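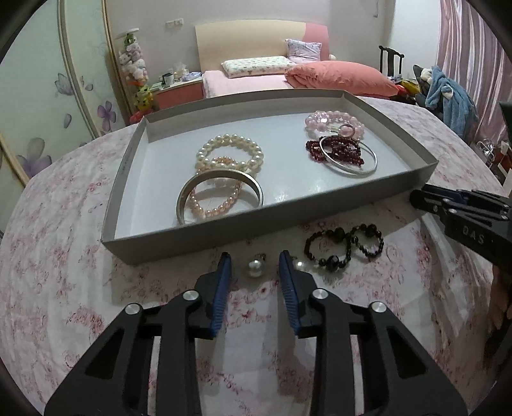

# Mallard – a two-handed gripper set you can build at home

Mallard is a pair of hand-held grippers with soft blue finger pads, plus the recordings we make with them. You hold one in each hand, pick things up, and the camera on the tool records what the fingers see. I love this build! It started on my kitchen counter and it's still the most fun I've had with a box of screws.

## What's in the folder

- `parts/` – print files for the jaws, linkages and pads
- `clips/jewelry/` – 139 clips, sorting bracelets, bangles and earrings with a shallow cardboard tray
- `clips/misc/` – 38 clips, mostly socks and spoons
- `notes.md` – my build log, messy but complete
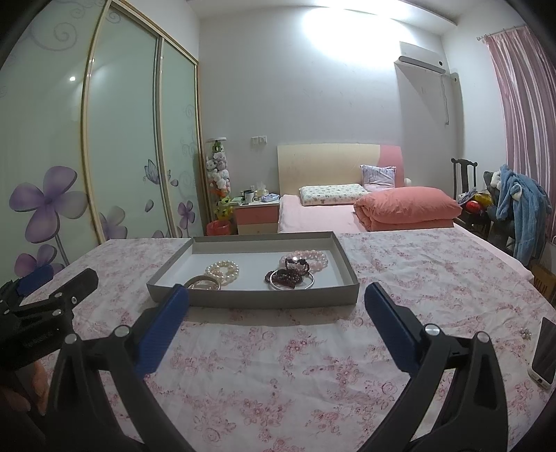

*Jewelry set: tray on the rose-print sheet, jaws open.*

## Build notes

Print the pads in the softest filament your machine will take. Mine are Klinhom flex, and the ribs came out great on the second try. Snug up the pivot screws until the jaws close smoothly, then back off a hair. If a linkage squeaks, sand the inside face – don't oil it.

Thin bangles lying flat are hard. Come in low with one pad and tip the edge up.

## Known issues

- Clips 51 and up in `jewelry` use the newer pad shape
- Left and right files can be out of sync by a frame or two

Thanks to Saskia Te Moana for redrawing the linkage (so much better than mine!).

Last updated 19/05/2019

Filed under: Robotics, Home Builds, Open Hardware

We use cookies to remember your settings. Accept | Manage preferences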